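Local History Group — minutes of the February meeting

Held in the back room, started 7.40pm as the door was locked and we had to ring for the key. 13 present. Gualtiero Lombardi in the chair.

Apologies: two, both with the same cold.

Minutes of last meeting: agreed, with one change. Under item 4 "brine pit" should read "brick pit". Signed.

Matters arising

Parish chest. Still waiting to hear when we can look inside. GL to write again.

Missing map. Found, it was in the other folder. Has a tear down one fold, mended with ordinary sticky tape by someone years ago. Left alone for now. Please do not pick at it.

The salt book

Main business. Text of chapters 1 to 3 passed round before the meeting, most had read it. Comments as follows.

Chapter 1, early salt tax and who paid it. Thought too long. The part on smuggling is good but we have only the one court entry to go on and the chapter makes it sound like a dozen. To be toned down. Date of the entry to be checked against the roll, the copy we've been using is from a typed list and the 5 could be a 3.

Chapter 2, carting. Lindgren's Yard is shown on the tithe map as stable and store, but the draft calls it a salt house. Long talk on this. No paper calls it a salt house before the sale notice, which is much later. Agreed to say "store, later used for salt". The note about 360 sacks in one winter stays in, it comes straight from the carter's account book, but the page number is needed.

Chapter 3, prices. Hard going. Table to be moved to the back. Someone asked what a household would have used in a year for bacon and butter — we don't know, and better to say so than borrow a figure from another county. 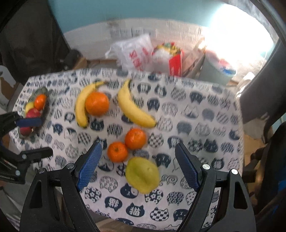 Spelling of the lane. Davine Lane, Davin Lane and Daveen Lane all in the draft, sometimes on the same page. All three are in the old papers as well so it is not only carelessness. Davine throughout, with a footnote.

Pictures for the book. Have the drawing of the weighbridge and the postcard of the wharf. Would like one of the carters if any family has one. Notice to go up in the library.

Printing. Two quotes in. Clustar cheaper for 200 copies but want the whole sum up front. The other will take half and half. No vote, GL to ask Clustar if they will split it. Decision next time, must be made then or we miss the summer fair.

Walk

Route from the wharf up to Lindgren's Yard and back by the church, roughly 2 miles. Bottom path very muddy at the moment. Wait till it dries. Handout to be one sheet only, last year's was four and people left them on the wall.

Recordings

Old interview tapes being copied over. The one about the Flostus boat is very faint on side two but you can hear most of it. Her remarks about the harbour master to be left off the public copy, family has asked.

Money

Hall rent paid. Subs still owing from several, you know who you are. Tea fund fine.

Any other business

Query by post from a man whose great grandfather was a salt officer here beforre moving north. Name not in our index. Will look in the rate books and write back either way.

Box of glass slides offered, no list with it. Accepted, subject to seeing it. Needs somewhere dry — not the cupboard under the stairs.

Complaint that the heater was on too late again. Noted.

Next meeting same room, 7.30pm. Bring corrections for chapter 4 in writing please, not on the backs of envelopes.

Closed 9.25pm.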